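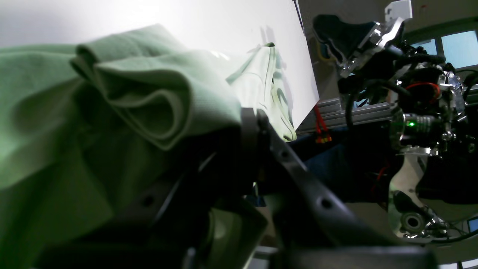
本中心布品管理规程的修订稿已进入征求意见阶段。各部门对洗涤温度、更换周期和运输路线的意见大体一致，分歧集中在一处：布品洗净烘干之后，是否仍须逐件摊平、对边、折叠，再行上架。有部门建议取消折叠环节，改为成堆装筐，由使用科室自取。本文拟就此陈述笔者的看法，供讨论时参考。笔者的基本立场是，折叠环节应当保留，但现行做法中有若干要求过于繁琐，应当删减。

## 一、折叠首先是一道检查

主张取消折叠的意见认为，这一环节只关乎外观，与卫生和使用无涉。此说有其道理，却忽略了折叠过程中发生的事情。一件布品在成团的状态下，褶皱重叠，明暗交错，破口、脱线和残留的污渍都可能藏在深处的折缝里。浅绿色的棉织物尤其如此：受光的一面颜色发白，背光的一面则深得近于墨绿，同一块布看上去竟像两种颜色。工作人员若只凭目测一堆布的表面来判断其状况，遗漏在所难免。

把布摊开，情况便不同。手沿着边缘走一遍，卷边是否松脱，缝线是否牢固，当即可知。布品组的Edit Illés在书面意见中写道，她经手的报修布品，绝大多数是在对边这一步发现问题的，在洗涤和烘干阶段发现的很少。笔者在布品间跟班期间，所见与此相符。取消折叠，等于同时取消了一次全面检查，而修订稿并未安排其他环节来接替它。

或有同事提出，可以另设专门的抽检岗位。笔者对此持保留态度。抽检须将布品摊开，摊开之后若不折叠，又须重新堆放，所费工夫未必少于折叠本身。既然布已在手中，边已对齐，再折两下所增加的劳动十分有限。 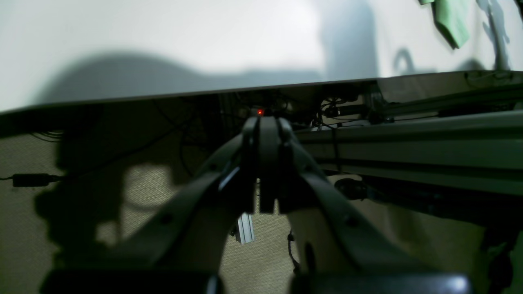 ## 二、台面与光线

折叠的质量在很大程度上取决于在什么地方折。现行规程用了相当篇幅规定折叠的步骤，对台面却只有“保持清洁”一语，轻重失当。

白色台面应当作为标准配置。其优点首先在于便于发现线头、碎屑和滴落的污迹，其次在于浅绿、浅蓝一类的布品放在白色台面上，轮廓清楚，边与边是否对齐一望而知。旧布品间曾长期使用深色台面，浅色布的绒毛落在上面十分显眼，深色布的边缘却难以辨认，工作人员往往要俯身细看，久之腰背不适。

但白色台面对光线的要求也较高。光源若只在一侧，或灯具悬得过低，操作者的手臂和近旁的物件都会在台面上投下大片灰影，影子边缘与布的边缘混在一处，反而妨碍判断。布品的暗褶与真正的污渍，在这种光线下亦不易区分。笔者建议在规程中增加一条：折叠台应有不少于两个方向的照明，台面中央不应落有固定阴影。此条所需的改造费用不高，收效却是每日可见的。

台面以下的空间同样值得留意。许多科室习惯把电源线、接线盒和暂时不用的设备收在桌下，桌面整洁，桌下纷乱。布品从台沿垂落，极易与线缆牵连，轻则沾灰，重则钩丝。修订稿可明确规定，线缆须成束固定，并与台沿保持距离；折叠时，布品的任何部分不宜长时间悬垂于台沿之外。后一项要求看似细微，实际上直接决定了一件刚洗净的布品能否干净地进入柜中。

关于台面的尺寸，各科室来函中意见不一。笔者倾向于不作统一规定，只要求能够将本科室最常用的布品完全摊开。Fisis训练室以小件为主，Falcão楼的病房则多用大幅盖巾，强求一律，徒增购置负担。

## 三、应当删减的内容

以上为保留折叠的理由。然而保留并不意味着原样照搬。现行规程附有一份折叠图式，规定毛巾、上衣、盖巾分别采用不同折法，每种折法又分若干步骤，个别步骤甚至规定了折痕的间距。这份图式自施行至今已有九年，其间布品的品种、厚薄和存放方式都有变化，图式却未作调整。

以较厚的棉布为例。克重为每平方米200克的料子，与早年采用的薄料相比，折叠次数相同而厚度明显增加，叠成之后中间隆起，四角下塌，上架即滑落。工作人员为使其服帖，只得反复按压，费时而无益。这类问题并非操作不当，根源在于图式本身已与实物脱节。

笔者建议以三项原则取代全部图式。

1. 边缘对齐，卷边朝内。
2. 叠成后的宽度与柜格相符，高度不限。
3. 同一柜格内方向一致，便于单手取用。

至于先折长边还是先折短边，左手压住还是右手压住，可由操作者自行决定。物理治疗科的Daiane Prado在座谈中谈到，她惯用左手，依照图式操作时须将整块布转向，多出的动作毫无用处。她的意见理应得到重视。规程的任务在于说明结果应当怎样，对于熟练人员如何达到这一结果，不必过多干预。

松软的布料有其自身的脾性，提起一角，其余部分便随之下垂，褶子落在哪里，每次都不相同。同一块布，早晚由同一人折叠，手法也会有些许出入。要求所有人以完全相同的动作处理这样一种材料，既难以执行，也难以检查。过去的督查记录中有不少扣分项，扣的正是动作顺序，而布品本身叠得并无不妥。此类扣分有损工作人员的积极性，对管理亦无帮助，应予取消。
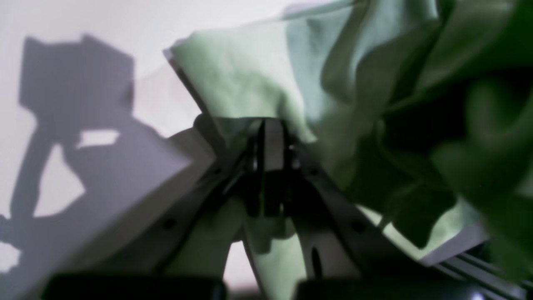 ## 四、关于成堆装筐的提议

装筐方案的主要依据是节省时间。这一考虑是正当的，布品间人手紧张也是事实，笔者无意轻视。问题在于，时间究竟节省在何处，又转移到了何处。

成堆的布品送到科室后，护理和治疗人员须自行翻找。从一团布里抽出一件，常常带出另一件；带出的一件或落于地面，须重新送洗，或随手塞回，越发纷乱。412室曾短期试行装筐，据该室反映，取用时间有所延长，且柜内布品究竟还有多少，难以一眼判断，补领因而时多时少。布品间省下的工夫，由临床一线分次偿还，而一线人员的时间安排本就更为零碎，更经不起打断。

此外还有使用者的感受。来本中心接受治疗的人，在诊疗床边看到的往往是一块叠好的布，展开之后铺在身下或盖在膝上。这一细节不列入任何评估指标，却关系到人对一处机构是否信任。从筐中扯出的布即使同样洁净，皱褶满布，总令人疑心它是否已被用过。笔者认为，公共服务机构对此类疑虑应当体谅，不宜以“实际上是干净的”作为答复。

当然，折叠亦无须一概而论。擦拭用布、垫底用布以及即将报废的旧布，用途粗放，可以装筐存放，无须占用折叠台。修订稿若能将布品按用途分为折叠类与装筐类，并附简明清单，便可在不降低标准的前提下减轻布品间的负担。这一做法比全面取消或全面保留都更切合实际。

## 五、衔接与培训

附带说明两点。其一，Teseck柜与Skeklow柜的格宽不同，目前两种柜体混用，同一叠布放入前者恰好，放入后者则须再折一次。在柜体统一之前，应当在布品间张贴两种格宽的对照说明，并在送货单上注明柜型。其二，新进人员的培训目前以背诵图式为主，建议改为在折叠台前实际操作，由有经验的同事在旁指导，内容以辨认破损、检查卷边为重点，折叠速度留待日后自然提高，不宜在培训期内考核。

以上意见中，关于照明和线缆的两条牵涉后勤部门，尚需会商；关于取消动作顺序扣分的一条，布品组内部即可决定，建议先行办理，不必等待规程全文通过。修订稿拟于八月付诸讨论，届时如有科室愿意提供柜格尺寸和常用布品的种类，请一并以书面形式送交布品组。

27/06/2023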